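Biomaterials for Beginners, Week 6: Membranes That Go Away On Their Own

OK, so last time we got as far as collagen and I ran out of board (sorry to everyone in the back row!). Let me pick up at the question Lenni Huttunen asked on the way out: if the body breaks the membrane down anyway, why bother putting one in?

Think of a healing wound as a race. Soft tissue is fast and bone is slow. Leave a gap in bone wide open and the gum or the muscle will happily fill it before the bone cells have got going. A barrier membrane keeps the fast runners out for a while. Once the bone has had its head start you don't need the membrane anymore, and with the older non-degradable kinds somebody had to go back in and take it out. A second operation, more stitches, a grumpier patient.

So the whole game is timing. For the homework, use these made-to-measure numbers:

Membrane A: loses half its strength in 19 days
Membrane B: loses half its strength in 90 days
Starting strength for both: 100 (arbitrary units, don't fuss over them)

Plot both on the same axes. Then draw a line at 25 and read off when each one crosses it. If your A crosses later than your B, you've swapped your columns, which happens to me every March when I redo this sheet.

Now the chemistry, quickly. Polyesters such as PLA and PLGA fall apart because water chops the chains. Collagen mostly goes because enzymes chew it up (cross-linking slows them down). Chitosan, the one that comes from shrimp shells, sits in the enzyme camp too, and how fast it goes depends a lot on how it was processed.
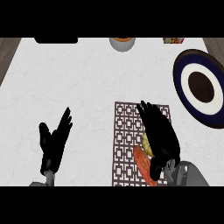 One more thing about the polyesters, and I do ask about this on the quiz! As the chains break they release acid, and the acid speeds up the breaking. In a thick piece it gets trapped in the middle, so the inside can go faster than the outside. Thin films let it leak away. Finlay Imrie's notes from last year have a nice sketch of this, ask him nicely.

Reading for Friday: the Omoregie chapter, up to page 310. Skip the boxed section on sterilization, we'll do it in lab.

We use cookies to remember your settings and see which pages get read. Accept all | Manage preferences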